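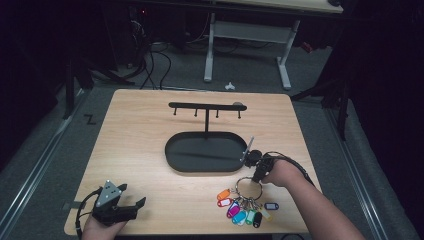 ## 30th April - hand-held gripper kit, trial bench, key tags

Kit under review is the Nornby pair, two hand grippers plus cables and the logging box. On loan from Mumo till they want it back. Bench is the light wood table, stand with the four hooks in the middle, tray under it. Task for today: big ring with the colored key tags, pick up, hang on a hook, take off, lay down again. Right hand does the lifting, left stays open unless the ring needs turning.

Why keys: Clukcombe asked if the kit copes with stuff that swings. Their own samples were all boxes and cups, tells us nothing.

### Setup

- both grippers plugged in before the box is powered. Other way round and the left one isn't found, had to restart 2 times
- zero the jaws fully open, then fully closed. Manual says closed first. Manual is wrong, or for the older firmware
- right cable goes back over the forearm. Tried it under the wrist, pulls on every reach across the table
- left cable off the side of the table, leave a loop

### Notes as I went

Grabbing the ring flat off the table is the hard part. Thin finger gets under the edge OK if you come in at a slant, straight down just pushes it along. Tags drag behind and fan out, and then the ring tips over toward the heavier side. Best so far - pinch the ring itself, lift slow, wait for it to stop swinging, then go for the hook.

End hooks easy. The two near the post are a pain, gripper body wants to hit the post before the ring is over the hook. Came in from the front with the wrist rolled out, worked most times.

Stand is light. One bump and it walks. Do NOT tape the tray down yet, want to see what the logs look like with it moving a bit. Ask Clukcombe what they have on their end.

Trigger spring on the right is stiffer than on the left. Noticable after an hour, thumb base sore. Could be this unit only.

### Numbers

310 takes saved in total, 11 thrown out. Most of those were the left gripper dropping off the log for a moment, couple were me starting before the light went steady. Log files are clean otherwise, timestamps line up between the two hands which the Ševčík set never managed for us.

Vendor claims 2000 cycles on a set of finger pads before swapping. Nowhere near that, can't say. Right pad already has a shiny patch where it meets the ring.

### Against the Ševčík set (tried in November)

Nornby is lighter in the hand, jaws close more evenly. Cables worse - too short on the right and the plug sticks straight out, somebody will snap it. Ševčík had the angled plug. Thin finger option is the real plus here, old set could not have got under a ring at all.

Software: export is one button, good. Renaming a batch is not possible, bad. Asked Mumo, no answer so far.

### To do

- longer cable for right hand, or an extension if it doesn't upset the logging
- swap left and right trigger springs, see if the stiffness folows
- repeat with fewer tags on the ring
- two-handed run, left holds the stand base, right hangs
- ask Mumo for price on spare pads and whether the thin finger is included or extra. Quote doesn't say
- hold off on a yes/no to Clukcombe until the spring thing is sorted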